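4. 무늬 있는 표면과 물때 판정의 불일치

4.1 배경

가정용 주방 상판의 청소 상태를 눈으로 판정하는 절차는 대부분 단색 표면을 전제로 만들어졌다. 흰색 인조대리석, 스테인리스, 무광 회색 타일. 얼룩과 바탕의 명도 차이가 충분하면 판정자 사이의 의견은 거의 갈리지 않는다. 문제는 무늬가 있는 표면이다. 갈색 계열의 돌무늬, 특히 밝은 맥이 가늘게 갈라져 나가는 종류에서는 마른 물자국의 테두리와 맥을 구별하기 어렵다. 예비 조사 단계에서 이미 드러난 문제인데 당시에는 판정자 교육 부족으로 처리했었다. 본 절에서는 그 해석을 수정한다.

선행 연구는 많지 않다. 바닥재 쪽에는 무늬 밀도와 오염 인지의 관계를 다룬 보고가 몇 편 있으나 상판은 보는 거리와 각도가 다르다. 바닥은 서서 내려다보고 상판은 비스듬히 본다. 조명도 다르다. 상부장 밑 조명이 있는 집과 없는 집의 차이가 크고, 이 변수는 3절에서 설명한 대로 통제하지 못했다. 창가 쪽 상판과 안쪽 상판을 따로 기록한 것이 전부다.

용어 정리. 이하에서 '맥'은 바탕보다 밝은 선형 무늬, '반점'은 바탕색보다 짙거나 옅은 덩어리 무늬를 가리킨다. '자국'은 실제 오염만을 말한다. 판정자가 자국이라고 표시했으나 확인 결과 무늬였던 경우는 '오표시'로 적는다. 반대로 자국인데 지나친 경우는 '누락'.

4.2 표면의 분류

표면은 네 부류로 나누었다. 단색, 미세 입자, 반점, 반점과 맥의 혼합. 마지막 부류가 본 연구의 주된 관심이다. 시판 상판 중에서는 페르케티 계열과 벤투라 계열이 여기에 들어간다. 딜투넨은 입자가 고와서 두 번째로 분류했다. 이견이 있었으나 입자 크기 기준을 그대로 적용함.

분류할 때 가장 애를 먹은 것은 같은 상판 안에서도 맥의 선명도가 일정하지 않다는 점이다. 가까운 쪽에서는 맥이 또렷하고 멀어질수록 반점에 묻힌다. 그림 4는 회갈색과 짙은 갈색이 섞인 바탕 위로 옅은 맥이 지나가는 ㄱ자형 배치의 렌더링이다. 앞쪽의 맥이 가장 뚜렷하다. 앞면 수직판에도 같은 무늬가 이어지는데 다소 늘어난 모양이라 윗면과 같은 기준으로 볼 수 없고, 분석에서 수직판은 모두 제외했다.
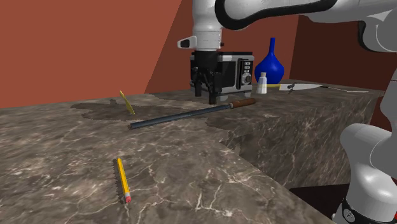

그림 4. 혼합형(반점과 맥) 상판, 컴퓨터 렌더링.

루틸리오 토바르는 이 분류 자체에 반대했다. 맥과 반점을 나누는 것은 석재 업자의 시각이고, 집에서 행주를 쥔 사람은 '지저분해 보이는 돌'과 '깨끗해 보이는 돌' 두 가지로만 본다는 것이다. 그러니 네 부류로 결과를 내면 통계는 깔끔해지겠지만 실제 청소 행동은 설명하지 못할 것이라고 했다. 타당한 지적이다. 다만 두 가지로 줄이면 오표시의 원인을 추적할 방법이 없어진다. 절충안으로 네 부류를 유지하되 판정자의 주관적 인상('지저분해 보임')을 별도 문항으로 받았다. 문항 순서는 표면 판정 뒤. 앞에 두면 인상이 판정을 끌고 갈 우려가 있어서이다.

4.3 절차

판정자는 22명. 전원 가사 경험이 있는 성인이며 청소업 종사자는 제외했다. 판정 대상은 상판 구획 200곳으로, 각 구획은 손바닥 두 개를 펼친 정도의 크기로 잡았다. 구획 경계에는 얇은 실을 놓았다. 테이프는 쓰지 않음. 접착제 흔적이 다음 판정에 영향을 주는 것이 예비 조사에서 확인되었기 때문.

자국은 세 종류를 썼다. 수돗물을 떨어뜨려 말린 것, 연한 간장 희석액, 식용유를 묻힌 손자국. 각 구획에는 한 종류만 두거나 아무것도 두지 않았다. 판정자는 선 자세로 구획을 보고 자국이 있다고 생각되는 위치를 투명 필름에 표시했다. 만지는 것은 금지. 몇몇 판정자가 고개를 숙여 반사광으로 확인하려 했는데 처음에는 막지 않았다가 중간부터 금지했다. 이 부분은 절차상 흠이다. 금지 전후의 자료를 나누어 다시 분석했으나 표면 부류 간의 순서는 바뀌지 않았다.

세제는 일라소프 중성 제품 한 가지로 통일했다. 구획을 초기화할 때마다 닦고, 마른 천으로 한 번 더 닦고, 5분 기다린 뒤 다음 자국을 올렸다. 대기 시간이 짧다는 의견이 있었지만 일정상 늘리지 못헀다.

4.4 결과

오표시는 전체 388건. 대부분 혼합형에서 나왔다. 단색 표면의 오표시는 드물었고 그나마도 조명 반사를 자국으로 본 경우였다. 미세 입자와 반점형은 그 중간에 놓이며 둘 사이의 차이는 뚜렷하지 않다.

오표시의 위치가 흥미롭다. 판정자들은 맥의 중간보다 맥이 갈라지는 지점을 훨씬 자주 표시했다. 갈라지는 곳에서 옅은 선이 겹쳐 폭이 넓어 보이고, 이것이 물방울이 마른 가장자리와 닮았다는 것이 판정자들의 사후 설명이다. 한 판정자는 같은 지점을 두 번의 회차에서 모두 자국으로 표시했다. 두 번 다 빈 구획이었음.

누락은 다른 양상을 보인다. 간장 희석액의 누락은 반점형과 혼합형에서 비슷하게 많았다. 짙은 갈색 반점과 색이 겹치니 당연한 결과라 하겠다. 기름 손자국은 표면 부류와 거의 무관했고 광택 정도에 더 민감했다. 무광 표면에서는 오히려 잘 보인다.

주관적 인상 문항에서는 토바르의 예상이 일부 맞았다. 판정자들이 '지저분해 보임'이라고 답한 구획에는 실제로 빈 구획이 상당수 섞여 있었고, 이 답은 자국의 유무보다 바탕의 명도와 더 강하게 연결되었다. 어두운 혼합형이 밝은 혼합형보다 더럽다는 인상을 주었다. 그런데 오표시 건수는 밝은 쪽이 더 많다. 인상과 판정이 따로 움직인 셈인데 현재 자료로는 그 이유를 말하기 어렵다.

4.5 해석상의 제한

첫째, 구획 크기. 실제 주방에서 사람은 상판을 구획으로 나누어 보지 않는다. 넓게 훑고 눈에 걸리는 곳만 다시 본다. 둘째, 판정자가 자국의 존재를 이미 의심하고 있었다는 점. 찾으라고 하면 찾게 된다. 오표시가 실제 생활보다 부풀려졌을 가능성이 높고, 누락은 그만큼 줄었을 것이다. 셋째는 이음매 문제다. ㄱ자로 꺾이는 안쪽 모서리 부근은 물이 고이기 쉬운 자리인데 무늬의 방향까지 바뀌는 제품이 있어 판정이 특히 흔들렸다. 별도의 부류로 다루었어야 했다. 이번 자료에서는 모서리 구획의 수가 적어 따로 검정하지 않앗다.

예비 조사에서 교육 부족으로 돌렸던 불일치는 위 결과로 볼 때 상당 부분 표면 자체에서 온 것으로 판단된다. 판정자 교육을 받은 집단과 받지 않은 집단의 혼합형 오표시는 큰 차이가 없었다. 교육 효과는 누락 쪽에서만 나타났고 그것도 간장 희석액에 한정된다. 반사광 확인을 허용한 조건의 자료는 5절에서 따로 다룬다.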